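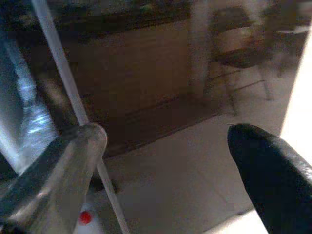
Okay, a lot of you asked how the move to the new coworking building in Lidcombe is going, so settle in, I've made tea and I have thoughts.

We signed for two desks and a lockable cupboard back in June. I'd been running the shop from my spare bedroom for so long that I had forgotten what it's like to hear someone else's keyboard (lovely, as it happens, for the first hour or so).

The price, for anyone comparing: $1115 a month for both desks, meeting room hours included. The place over in Clamham wanted $1367 and you had to bring your own chair!! I did like their windows though. I still think about those windows.
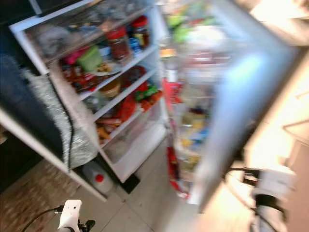

**THE MONEY PART**

I promised I'd be open about the small business grant, so here goes. We asked for $2932 and got $2000, and I was thrilled, because I had talked myself into expecting a polite no. It went to the label printer, a year of bookkeeping software, and the deposit.

If you're applying for the next round, start on the cash flow page first. I left it for the last evening and ended up hunting for old invoices at midnight in my slippers, muttering. The written part is much friendlier, they mostly want to know who buys from you and what would change with a bit more room.

Someone asked whether Melnyk is the firm doing our books now. Yes! They have a table on the second floor every Tuesday and will look over a first-year plan for free if you catch them before lunch. Bring the plan printed, they like to scribble on it.
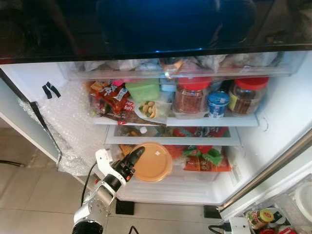 *Shelves, mid-month.*

Last bit, I promise. Briris, the packaging folks down the hall, want to split a bulk order of mailers with three or four other small sellers. The minimum is too much for any of us alone, but between us it's very doable and the price drops a good deal. Medium size only for this round, plain brown.

Reply or message me if you want in, and tell me how many boxes. I'm putting the list together over the weekend, after I've finally unpacked that cupboard.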